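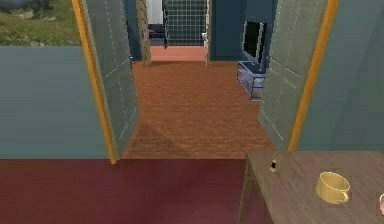

One of our simulated homes, with a bottle and a yellow cup on the table and two more rooms through the doors.

Notes from the example pile

Hello again from the house-making corner of the office. Ntombi Tshabalala asked me for a few paragraphs on what we've been up to since May, and I said yes before remembering how bad I am at keeping things short, so get a coffee.

The big number first: we now have 3318 examples in the Clonovness set. An example, for those of you on the hardware side who have been politely nodding at me in the hallway, is one complete try at one chore in one simulated home. Somebody drives the thing through the task with the hand controllers, the computer saves every step, and at the end it goes into the pile that the learning system trains on. Bring the cup to the other room. Put the bottle next to the cup. That sort of thing, over and over, with the furniture and the paint changed between rounds.

I should say something about the paint, because people who walk past my screen always do. We let the generator pick wall and floor colors pretty much at random, so you end up with a maroon floor running up to an orange-brown one, navy walls in one room and gray-teal in the next, and pink tucked away at the back. I've grown fond of it! The idea is that the system shouldn't learn that a kitchen is white or that a floor is beige. If it can find the yellow cup in a place that looks like that, I feel a lot better about sending it into somebody's rental with normal carpet.

Doors have eaten most of my spring. Our early homes (the Padura batch, if you remember those) were all single rooms, and the examples we got from them were lovely and clean and taught the system almost nothing about leaving a room. The new layouts string rooms together, so from the table you might look through one doorway and then another, all the way to a tiled wall at the far end. Great for learning, and a pain to record. Double doors that swing toward you take up a surprising amount of floor, and when I started driving I clipped them constantly. I threw out 136 of my own tries for door reasons alone. Nobuhle Le Roux has been doing this for a shorter time than I have and clips far fewer, and I have asked her to stop telling me so.

She also came up with the change I like best this round. We used to start every try with the target object in plain view, dead center, nothing near it. Now the starting spot is shuffled, and sometimes a thing is only half in sight at the side of the table, or hidden behind a door that happens to be standing open. You have to turn and look before you go. The examples come out longer and a bit messier, with little pauses where the driver is clearly thinking, and we went back and forth over whether to trim those out. For now they stay in. Nobuhle's view is that looking around is part of the job, and I've come around to it, though I'd still like to cut the one where I stopped to sneeze.

A few practical bits. Tries are now capped at 20 per person per sitting. We had more than that on some afternoons and you could see the driving get sloppy toward the end — wide turns, cups set down much too close to the table edge. Please also write the chore the way you'd say it to a roommate. "Take the mug through to the TV room" is fine. "Relocate vessel to zone B" is not, and whoever wrote that one, I do know it was you.

The checking tool, Notetti, got an update as well. It plays a saved try back at triple speed and lets you tag it keep, fix or toss with one key. It still forgets your place if you close the window, so don't close the window. I have a fix half written.

Next up is the Barrera layout pack, which gives us 256 new homes with more furniture in them and, I am told, narrower hallways. Wish me luck with those. We need drivers for the first pass, and you don't need any experience, just a free hour after lunch and some patience with doors. Send Ntombi a message and she'll find you a slot and a headset. If you'd rather do playback checks from your own desk, she has a list for that too, and it's a long one.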